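9 June 2021

Up before the alarm again. Made coffee and walked the long way to the bus so I could look at the river, which is lower than I have seen it since we moved to Rillby. The stepping stones by the mill are all showing. Two boys were fishing off the third one and had caught nothing.

Most of today went to the choir. I agreed in the spring to put the program together for the August concert and have been avoiding it. I finally sat down with the folder after breakfast and went through everything we own. There are 80 pieces listed on the sheet inside the cover, and a good many of them are missing a part. The tenors have lost the middle page of the Lenthorpe carols, so that one is out, and it would be odd in August anyway.

Ctibor Ondrejka called at ten. He wants to open with the slow Moravian song he taught us before everything shut down. I said it was too quiet to open with and that people would still be finding their seats. He said that was the point of it. We left it there. I have written it in as number two, and I expect he will call again.

The program so far runs nearly 70 minutes without a break, and that is too long for the hall on a warm evening. I cut the second spiritual and one of the rounds. I would like to cut the piece from the Clurneo songbook too, but Lodhi Street Bakery is paying for the printing and the owner's mother sings in it, so it stays.

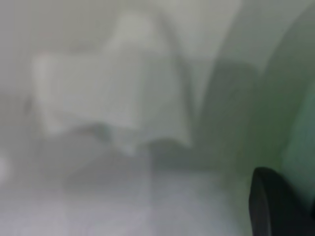 Pale and blurry.

Lunch was bread and the end of the soup. After that I tried to work out the seating. The hall holds 400 with the balcony open, but we have been told the balcony stays closed this summer, and the chairs downstairs have to be set apart. I drew it three ways on the back of an old score. The best one puts the altos almost in the doorway. They will complain, and they will be right, but I can't find another place where they can see the conductor.

Then the heat came up and I gave in and lay on the floor in the back room with the window open. Slept for longer than I meant to. Woke up with the carpet printed on my arm.

Rehearsal was at six, outdoors, behind the library. Singing outside is hard work. The sound goes straight up and you can't hear the person next to you, so everybody pushes and we end up sharp. We did the warm-ups, then the Moravian song twice. The second time through the basses held the low note all the way to the end and there was a bit of quiet afterward before anyone moved. I will admit it might work as an opener. I did not tell Ctibor this.

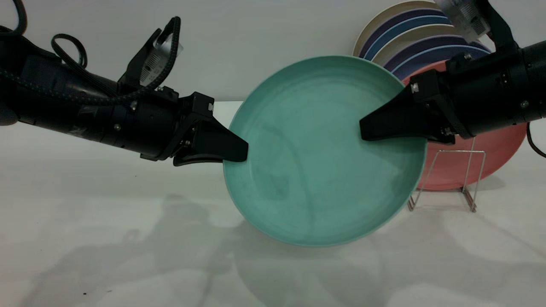
Teal plate held by two black robot arms

The rest of rehearsal was patchier. Five people were out, three of them sopranos, and the top line in the Clurneo piece more or less vanished after the key change. We took it down a tone and it sat better. I need to write that into the piano part before next week, or I will forget and we will start in the old key and have to stop. Also need to ask about music stand clips. There was only a light wind, and we still spent half the evening chasing pages across the grass.

Walked home with the folder under my arm. It was still light. Somebody on our street was cutting a hedge with hand shears, and I could hear it from the corner.

Things left to do: copy the missing tenor pages if anyone has them, send the bakery the wording for the back cover, find out who has the key to the piano. Leftover potatoes for supper. My throat is sore, so no talking tomorrow morning if I can help it.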